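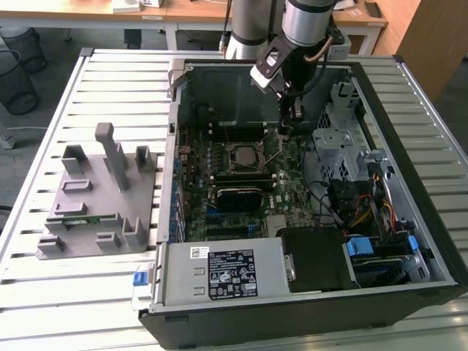

By September I'd driven the arm through 975 runs at Loteck, and I'd started dreaming in motherboards. Yiğit swore the model only copied my good ones. So why did it hesitate over the socket, every single time, just like me?

"You sigh there," Ilgın said (she'd been watching the replays with her soup). "Then you go in."

I did run 976 without sighing. It felt so rude! I went back and recorded it again, my way.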